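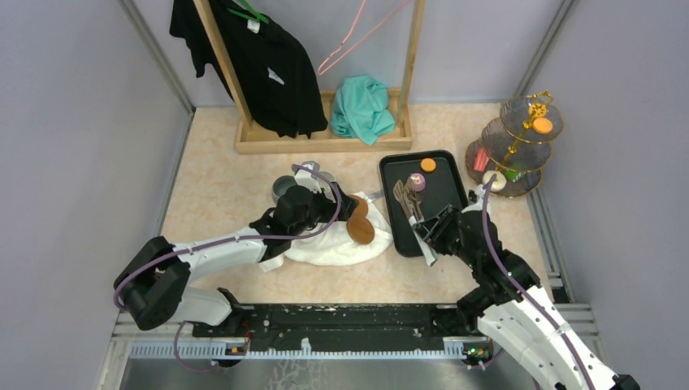 Fig. 1. Cloth at rest on a flat surface, crumpled.

Textile Care and Fiber Properties
Unit 2: Why fabric wrinkles

Read this before the August lab. Bring the swatch card from Unit 1.

Background

A wrinkle is a bend in the yarn that stays after the load is taken off. Whether it stays depends on the fiber, the yarn twist, the weave, and how much water is in the cloth when it is bent.

Cotton, linen and viscose are made of cellulose. The long chains are held to each other by hydrogen bonds. Water gets between the chains and breaks some of these bonds. If the cloth is folded while damp and dries that way, new bonds form in the folded position. Ironing with steam works by the same route: the bonds open, the iron holds the cloth flat, and they close again as it dries.

Polyester takes up very little water, so damp folding matters less. It will hold a crease set by heat. Wool bends easily and recovers well, and hanging a wool jacket in a steamy bathroom overnight is often enough.

Weave and weight

Plain weave has the most crossings, and the yarns have little room to slide. Twill and satin have longer floats and usually recover better. Compare the plain and twill cottons on your card. Knits recover best of all because the loops can change shape.

Crease recovery test

Cut a strip along the warp and a second along the weft. Fold each strip in half, place it under the weight, and leave it for five minutes. Remove the weight, wait another five, and read the angle between the two halves. A flat strip reads 180 degrees. Record both directions separately. Do not average them.

Use the Stitberg weights. The older Dunstan set is for demonstration only.

Finishes

Easy-care cotton is treated with a resin that links the cellulose chains. It wrinkles less but tears more easily. We will return to this in Unit 4.

Reading: Sachdeva, course reader, section on cellulose. Questions about the lab go to Custódio Meireles in room 521.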